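Search this site Search Menu

Count Corrections, Not Demonstrations

April 2019

3 min read

Papers and product sheets on teaching robots by example tend to lead with one number: how many demonstrations were collected. Leker advertises 1000. Pliltia advertises 600 and a better success rate. Neither says how those demonstrations were spread over starting positions, operators or objects, and without that the totals can't be compared.

A demonstration is a recording of joint angles, gripper state and usually video, made while a person drives the arm. The person can push the arm directly, with the motors compliant, or steer it from a controller. Both methods work. Hand guiding gives smoother paths and puts the operator's forearm in the camera's view. Remote control keeps the view clear and adds hesitation, which the learned policy will copy. I prefer remote control for anything involving a grasp, and I accept the hesitation.

My objection is to what happens next. Most groups record clean runs. An operator who fumbles the object discards the attempt and starts over, and the data set ends up holding only states that a skilled person passes through. The policy makes a small error, lands in a state it has no record of, and makes a larger one. This has been known for decades in work on automated driving, and manipulation groups keep rediscovering it.

The Hernine group's practice is better. Its operators record 200 clean runs, train on those, let the policy drive, and take over when it drifts. Only the takeover segments are added. The totals look unimpressive in a table. They also cost more per minute, as someone has to watch the arm the whole time with a hand on the controller.

Toy food on plates is a common bench task for this, and a fair one. The shapes differ enough to matter. A long object held off center swings the far end well away from the gripper, and a policy trained only on centered grasps will place it badly.

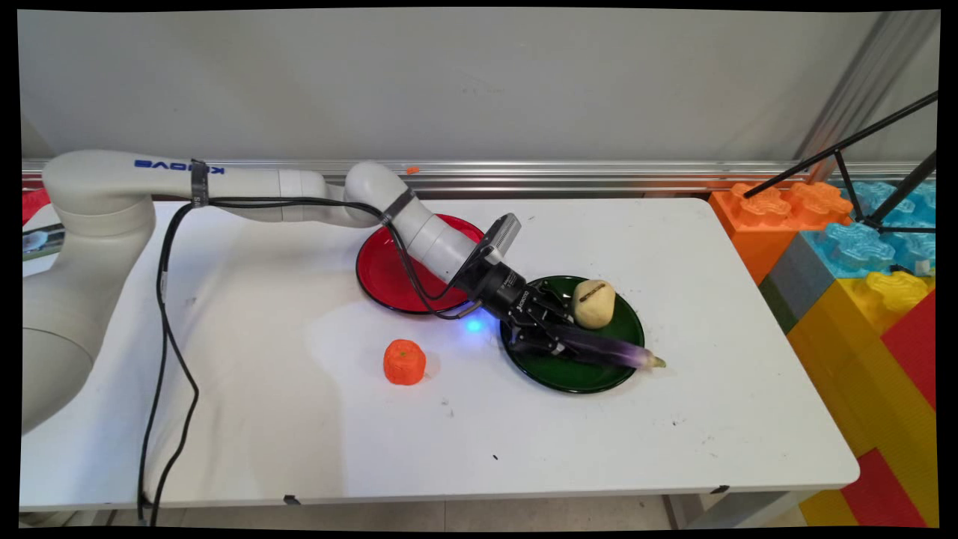
Kinova arm holding a toy eggplant partly over the green plate.

Teshome's evaluation sheet has a column for this that I would like to see copied: the number of interventions per completed placement, logged separately for each object. Averaging over objects hides the long ones. A rate of 2 on one shape and none on the others says where the next hour of recording should go, and a demonstration count says nothing of the kind.

Reviewers could ask for that column now. The controller already logs each takeover with a time stamp, and tabulating them takes an afternoon.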